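Puvton Opens Its Tea and Snack Box Program to Households in Rastis

14 August 2019 - A small box, a bag of tea and something good to eat with it
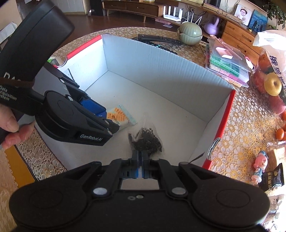 By the Puvton Press Office

Puvton is delighted to announce that its tea and snack box program now covers all of Rastis. The trial began in February with 144 households, and 284 have signed up so far!

Each open white box is packed at home, on whatever table is handy. Dark leaf tea in a small clear bag goes in first, then a wrapped snack laid flat so the lid will close. Neighbors swap boxes once a month, and we love how different they all are - one street has gone all in on rice crackers.

Boxes can be dropped off at the Ankrah and Jana collection points until 8 p.m. Please limit each household to 2 boxes per swap. Fresh fruit is best left on the table at home, as it bruises in transit.

Sign-up forms and empty boxes are available at both collection points.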